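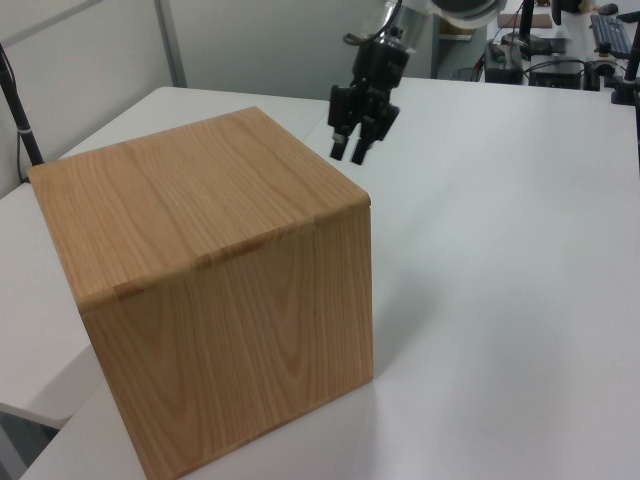
Week 2: Comparing grippers on a handle task
Manipulation Lab, Monday, March 4, 2019
Notes by Anoma Amarasinghe. Demonstrator: Tahsin Karunaratne

What you need before the session

Read the safety sheet and the February notes on frames and tool offsets. If you missed the tool offset exercise, see Tahsin before you book time on the arm. Bring your own copy of the logging sheet.

The task

The arm starts with the gripper open and pointing straight down above the table. It has to move to the black handle on the wooden box, close on it, pull, release and retreat. You will run the same task with two sets of fingers and report which you would choose, and why.

Finger set A is the Nukura pair, which is narrow and stiff. Finger set B is the Kullero pair, which is wider and has softer pads. Both fit the same body, so there is no need to touch the wrist or the cabling. Change fingers with the arm in hold and the gripper power off.

Where the box goes

Put the box at an angle to the table edges, with the handle side facing the open part of the table. A box that is square to the table lets people hard-code the approach, and last year most groups did. Leave clear table on the handle side for the fingers to come down. Once it is placed, don't move it between finger sets. If it gets bumped, repeat the run. 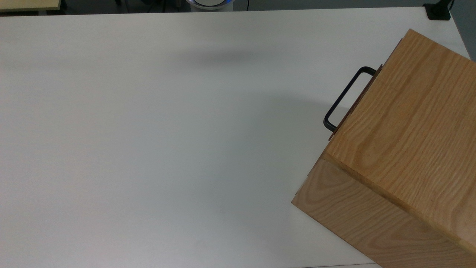

Cameras

There are two views to work with. The fixed camera is good for judging finger height against the top of the box. The head camera gives a better line on the handle, and it is the view the detector uses. Three things to watch for in the head view:

The handle is a thin dark bar on a white background, so thresholding finds it easily. It will also find the dark strip that the handle is fixed to. Mask the strip or your centre point will drift toward the box.

Shadows on the table are soft and they move with the arm. Do not use them as features.

The grain on the box is strong enough to produce plenty of keypoints, but they are on the box and tell you nothing directly about the opening inside the handle.

Approach and closing

Work out the long axis of the handle first, then turn the wrist so that one finger will go through the opening and the other will stay outside. Check both finger tips. Clearance on the inside finger is usually what fails, and it fails more often with set B.
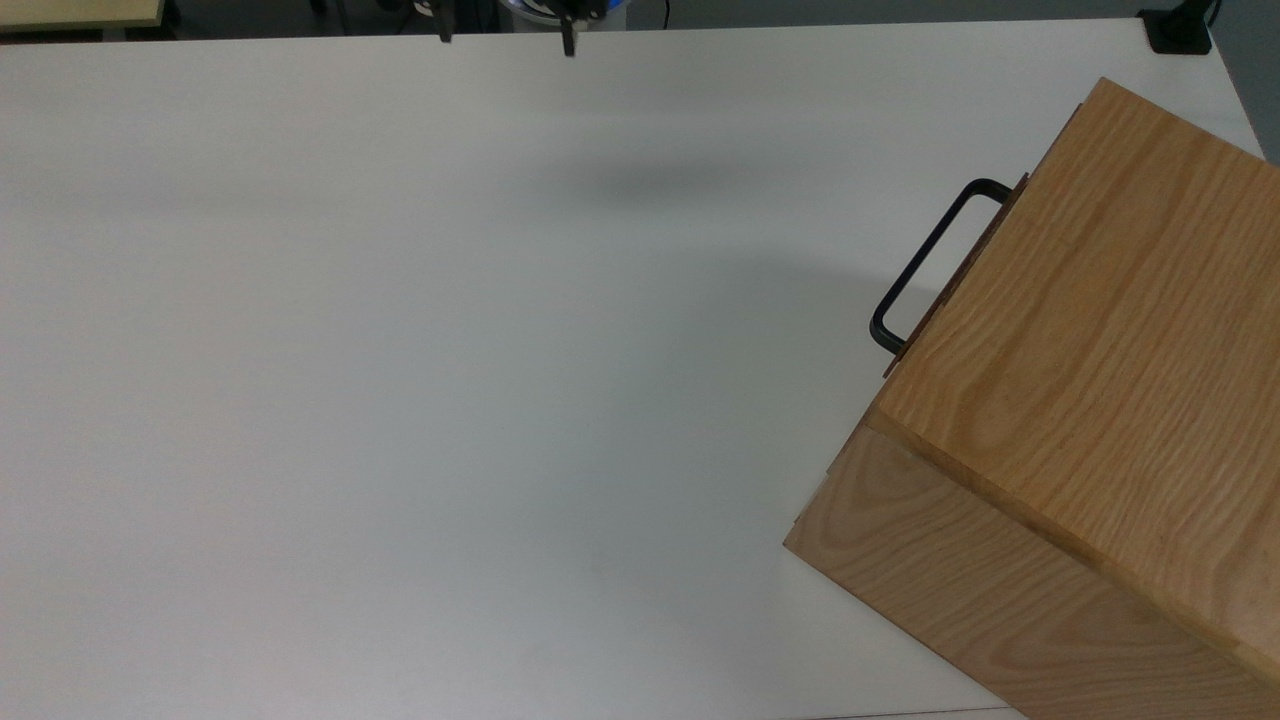 Stop at the pre-grasp height and save a picture from each camera before you go down. Descend at the slow setting. The controller times out after 3000 ms without a contact reading, and you should leave that value alone. The Van Beek controller logs force at 1000 Hz, so trim your files before you upload them.

Do 4 runs per finger set. A full set takes roughly 60 minutes including the change, and bookings are made on that basis.

What to record

For each run: the wrist angle, the pre-grasp height, peak force while pulling, and whether the fingers slipped along the bar. Write down failed runs as well. A group that reports only clean runs will be asked to do them again.

Common faults

Fingers close above the bar – the tool offset is still set for the other finger set.
Inside finger lands on the strip – the detector has included it in the handle.
Arm stops on descent – check the table height in the workspace file.

For next week

Submit one page comparing the two sets, with your log attached. Dilruba Gazi will mark these. Read the Billska handout on compliant pads, sections 1 and 2.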